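Interiores · Reportaje
Lectura: 2 min

La selva que cabe en un rollo

El papel pintado de hojas gigantes lleva años anunciando su despedida y sigue ahí, en vestíbulos de hotel, baños de restaurante y, cada vez más, en pisos donde no entra una planta viva porque falta luz. Graka, que vende por catálogo, ofrece 81 diseños con la palabra «tropical» en el nombre. He pasado una tarde con el muestrario y sería incapaz de distinguir la mitad.

El argumento de venta es el bienestar. Según el folleto, vivir entre frondas impresas relaja, despeja la cabeza y hasta ayuda a dormir. Pedí los estudios. Me mandaron otro folleto, este con una hamaca.

Luego está el precio. El rollo de la línea Moriarty cuesta 779 euros y cubre una pared mediana, siempre que el colocador no se equivoque al casar el dibujo. Con hojas tan grandes se desperdicia mucho papel, cosa que en la tienda se menciona poco y al final.
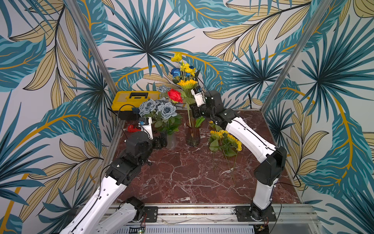

Umesh Prajapati no comparte mi recelo: dice que empapeló el pasillo hace 4 inviernos, que le sigue gustando cada mañana y que a nadie se le exige un estudio clínico para comprar una alfombra. Tiene razón en lo de la alfombra. Claro que las alfombras no suelen prometer que uno dormirá mejor.

Me interesa más lo que pasa cuando el gusto cambia. Drulgate, que se dedica a retirar revestimientos, cobra 1000 euros por dejar lisa una habitación con dos capas antiguas - y debajo, me cuentan, aparece a menudo otra selva, la de los setenta, en marrón y naranja. En Barkby, la competencia, ya preparan para noviembre una colección de rayas finas. El folleto asegura que las rayas relajan.

© Todos los derechos reservados · Contacto · Volver arriba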